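The Rain Plan Is a Party Too
Speaker notes - Hanneke Peeters, Mogensen House, Skernusthorpe
Venue managers' day, August 23, 2019

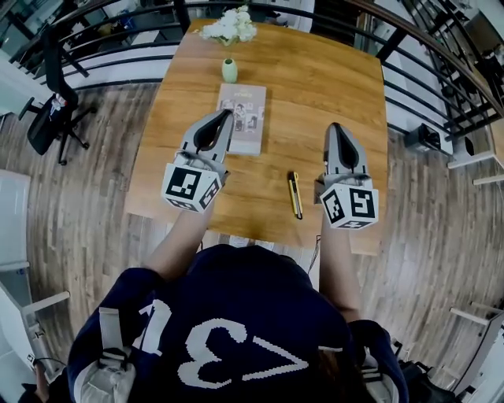

Number 31 at the wooden table, both arms out.

OPENING (keep it short, they've just had coffee)

Good morning! Thank them for coming out to Skernusthorpe. Say who I am: events manager at Mogensen House, before that six years on banquet floors, carrying plates and loving it.

Ask for hands: who had a wet wedding this summer? Keep your hand up if the couple had seen the indoor room set up before the day. (Expect most hands to drop. Wait a second.)

My subject this morning is that second question. I get very excited about rain plans, so please bear with me.

THE HOUSE, QUICKLY

Built in 1708, thick walls, small doors. Big lawn at the back that everybody falls in love with. The indoor room is the Long Gallery, and for years we showed it to couples last, with the lights off, on the way to the parking lot. We called it "the backup." I said that word to people who were about to spend their savings with us!

It seats 100 at round tables. Put in a dance floor and it gets tight near the fireplace, so the band goes at the window end. Mention the radiator story only if there's time.

THE AFTERNOON THAT CHANGED MY MIND

Tell this one slowly.

Lama Awwad and her fiancé, garden ceremony, everything out on the lawn by noon. Dark cloud over the church at one. I waited. I wanted so badly for it to blow past. At twenty to three it came down sideways and we moved the whole thing in a panic, linens over our heads, and the florist in tears. From the first drop to the last guest in a seat took us 33 minutes, and the couple spent all of it in a hallway beside the coat rack.

The party was lovely in the end. Lama danced with her grandmother for three songs. But when she wrote to us later, the hallway was in her second sentence. She was kind about it. I still keep that letter in my desk drawer.

(Pause. Drink some water.)

WHAT WE DO NOW

1. Show the indoor room first. Lights on, one table fully dressed, music playing low. Let them sit down in it. I love this part of a tour now - people start picking out where their parents will sit.

2. Give it a proper name. Ours is the Gallery Wedding and it has its own page in the folder, with its own floor plan and its own photographs. Shadi Haddadin, our chef, wrote a few menu changes just for it. Warm cheese pastries in place of the chilled soup. People have started asking for the pastries in sunshine.

3. Agree on a decision time and write it in the contract. Ours is four hours before the ceremony. One person on our side makes the call, one person on theirs hears it, and it can't be the bride or groom. A sister is good. A calm uncle is wonderful.

4. Once you call it, it's called. If the sun comes out at five, open the doors and serve drinks on the terrace. Do not carry the chairs back out. We did that once and I will happily describe it to anyone over lunch.

5. Price it the same. We used to charge a room-turn fee if the party moved indoors. It brought in very little and it started arguments on wedding days, with wet hair. Gone. The cost of holding both spaces sits in the rental price from the start, and it's on the first page where they can see it.

THE TENT QUESTION (it will come up, so get there first)

Tents are great. I'm a fan! But a tent is a second venue, with its own floor, its own lights and its own delivery slot. Marwan Sayegh at Trasham does a tent beautifully, and he has flat ground and a wide gate. We have a slope and a gate that was made for a pony. Look hard at your own site before you promise one on the phone. Marwan is here today, so send people his way with the tent questions. Check with him first that this is okay.

STAFF

My favorite section.

Run it as a drill. Every spring we set the lawn for a pretend wedding and then somebody calls rain. The first year it was chaos and we laughed so much that we had to stop for sandwiches. Njoroge Kariuki, who leads our floor team, redrew the route after that. Chairs go through the kitchen door, tables through the side, flowers last and by hand. Guests never cross a chair line. Simple, and so much nicer to work in.

Every server gets a card with a single job on it. Mine says "stay with the couple." That's my whole job for the length of the move. I bring them to the small library, there's a fire if we need it, there's something to eat, and I don't leave until Njoroge comes to get us.

Feed the musicians. They're moving too.

IF SOMEONE ASKS ABOUT BOOKING SOFTWARE

We use Grerura for the calendar, and we hold the lawn and the Gallery as one booking so they can't be sold apart by mistake. Fine for us. I haven't tried many others, so say so and open it to the room.

IF SOMEONE ASKS ABOUT COST

The pony gate is free! Then answer properly: umbrellas, door mats, towels, extra hooks in the hall. We spent nearly 2000 dollars on the lot the first season, and the hooks were the best of it. Clear umbrellas if you can get them, the photographers love them.

CLOSE

Go back to the hands question. Ask them to picture their own indoor room as it looks right now, this minute. Is there a stack of chairs in it? A broken high chair? Ours had both, plus a Christmas tree in August.

One thing to try this week: dress one table in there and bring the next couple through that door first. Then write and tell me how they took it, I'd really love to know.

Thank Shadi for lunch (pastries are on the side table, the ones with the seeds are cheese, the plain ones are spinach). Questions until the bell, then the Gallery walk-through with Njoroge for anyone who wants it. Remind them to mind the step.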